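Deso Community Help
Home builds > Arms and grippers

Arm opens the wooden drawer fine but pushes the whole organizer back when closing

posted by flalurstead_bench, 01/01/2022

Hello all. I am building a kitchen helper at home, and I am stuck with one task that looked like the easiest one. I hope somebody has met this before.

The task is to open the small drawer of a countertop organizer, leave it open so that a snack can be taken out, and then close it again. Opening works almost every time. The arm comes in from the side, the finger goes behind the handle, and I pull along a straight line. Closing is where I have trouble. The drawer goes in for the first part, then it sticks a little, and after that the complete organizer moves on the marble. The next time I run the program, the handle is not where the program expects it, and the finger misses it.

My setup is a six-joint arm, and the moves are played back from points that I taught by hand. There is no force sensor. I do have a camera on the wrist, but at the moment I use it only for finding the unit at the beginning. I wrote down 241 closing attempts since September, and in 44 of them the organizer moved enough to spoil the next run.
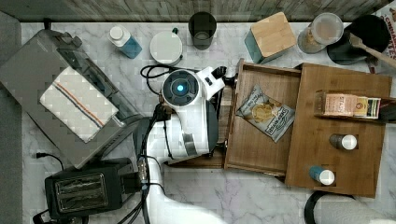 The arm at the organizer, drawer open with the snack bag inside.

What I have tried until now:

Slower speed. It helps a little, but then the sticking is worse and the unit still moves in the end.

Pushing with the finger closed and then with the finger open. I saw no difference.

Wax on the sides of the drawer. This was good for some days.

I don't want to screw the organizer to the counter, as it is a real kitchen and we cook there. I also would like to keep our things on top of it, the tea and so on. Is there some way to do this in software only, or do I need a sensor? I have 200 dollars left for this project and I would prefer not to spend all of it.

Thank you in advance, and sorry if my English is not perfect.

ancombe_tinker wrote:

I had the same trouble with a drawer in my workshop, so I will write what worked for me. It is a little long.

First, look at where you push. A small wooden drawer usually has no metal runners, only wood sliding on wood. If you push on the left or right end of the front, the drawer turns by a very small angle and locks itself between the two sides. Then all your force goes into the organizer. You must push in the middle of the front, and the direction must be the same as the direction of the drawer. With points taught by hand it is easy to be wrong by a few degrees without seeing it. I was wrong for two weeks.

To check it, close the drawer with one finger of your own hand, very slowly, first from the middle and then from one end. If you feel it stick from the end only, you have the same problem as me.

Second, the bar handle. Many people push on the handle because the program already knows where it is from the opening move. On mine this was a bad idea - the finger was sliding along the bar during the push and finished at one side. Now I push on the wood just beside the middle of the bar, with a small rubber pad on the fingertip.
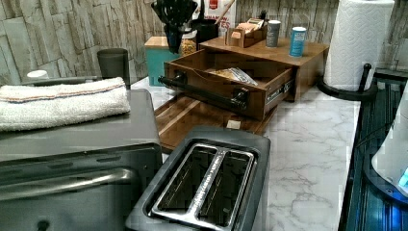 Third, do not finish the move at full closing. I stop the push a little before the end, go back by a small distance, and then push again softly. In my program it is three points instead of one. The second push starts from rest, and it is usually enough to bring the drawer home. If your controller allows a limit on motor current, set it low for this second push. My joints report current as a plain number, and when it goes over 2,000 I stop and go back. Your number will be different, you have to find it by trying.

Fourth, rubber feet under the organizer. I know you asked for software, but these cost very little and nothing is screwed. Clean the marble well before you put the unit down, also under the feet, or they will not hold.

Please also check what is lying inside. A crinkled bag can stand up and catch on the frame when the drawer goes in. I lost one full evening to this, and I was blaming the motors.

About the sensor: I would wait. Do the pad and the feet first, then count again.

Ziółkowski wrote:

just put double sided tape under it. works for me

flalurstead_bench wrote:

Thank you both. I made the test with my own finger and yes, from the end it sticks and from the middle it goes smoothly. My taught points were too far toward one end of the front. I moved them and added the second soft push as described. The rubber feet are ordered. Tape I will keep for later, I am afraid of the glue on the marble.

One more thing I would like to ask ancombe_tinker: do you look for the unit again with the camera before each opening, or only once at the start?

ancombe_tinker wrote:

Before each opening. It takes a few seconds more, but then a small movement of the unit does not matter so much. I look at the two posts of the handle and take the point between them.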